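Report of a Visit to the Thorlacius Play Materials Workshop, Divness

Submitted February 21, 2021

1. Purpose of the visit

The visit was arranged at the invitation of Thorlacius, which supplies large coloured play blocks to nurseries, libraries and indoor play centres. Our lending service holds a number of these blocks, and members had asked for clearer guidance on when a worn piece should be repaired and when it should be withdrawn. The morning was spent in the repair room and the afternoon in the store. 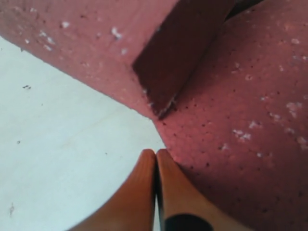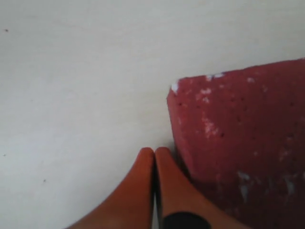 2. The repair room

Returned pieces are received at a long counter by the goods entrance. Each is given a paper ticket showing the borrowing institution, the date of return and any remarks made by the borrower. The workshop asked us to note that remarks are often missing, and that a single line from the borrower saves a good deal of time at the counter. We undertook to pass this on.

Inspection is done by eye and by hand, on a plain surface and under a lamp that can be moved to either side. Staff look first at the edges and corners, where coloured pieces take most of their knocks, and then at the broad faces. Small pits in the surface are not treated as a fault in themselves. A loose flake that can be lifted with a fingernail is treated as one, and the piece is set aside until the flake has been removed and the place around it rubbed down.

Three grades are used. A piece in the first grade is wiped and returned to stock. A piece in the second is touched up at the chipped places and kept back until the colour has set. The third grade covers pieces to be recoated in full or withdrawn, and the decision between the two is taken by the workshop and the owner together. Visitors asked whether faded colour alone would put a piece in the third grade. The answer was that it would not, unless the owner wished a set to match.

3. Colour

The reds caused the most discussion. Older sets were coated with a shade listed in the workshop's records as Nakeo, which has been out of use for several years. The present red is slightly deeper, and a repair made with it can be seen on an older block. Thorlacius keeps a small quantity of the former shade for touching up and will not use it for full recoating. Institutions with mixed sets are advised to send all their red pieces together.

A chart of past and present shades hangs beside the mixing bench. We asked for a copy and were told that printed copies do not hold the colours well enough to be of use. A set of painted sample chips may be borrowed instead for a period of 8 days.

4. The store

The store is on the ground floor at the rear of the building and has space for 200 pieces. Curved and notched shapes are kept on the lower shelves, the heavier straight pieces on pallets near the door. Shelving was supplied by Plorkix and was fitted in August. The aisles are wide enough for a trolley, although turning at the far end remains awkward and a visitor's coat was marked by a bracket.

Pieces are stored with a sheet of soft paper between any two faces that touch. The workshop considers that much of the damage it sees comes from stacking in cupboards, where one block is dragged across another. Our own practice at the branch stores was described, and it was agreed that the present crates are too tight for the curved shapes.

5. Charges and collection

The charge for touching up is fixed at 40 per set, whatever the number of chipped places, and full recoating is quoted separately. Collection can be arranged from any address within 50 miles of Divness. Beyond that distance the borrower must pay for carriage. The workshop does not lend replacement pieces while a set is being repaired, and branches should plan their bookings accordingly.

6. Matters for action

Branches are asked to write a short remark on every returned set, including sets with no damage.

The lending office will obtain the sample chips and compare them with the red pieces held at each branch. A list of pieces in the older shade should be drawn up before anything is sent for repair.

Larger crates are to be priced. Until they are available, curved pieces should be kept on open shelving with paper between them.

The question of whether the service should adopt the three grades in its own records was left open. It will be considered once the comparison of colours is complete. A copy of the workshop's grading sheet is held at the lending office and may be consulted there on request.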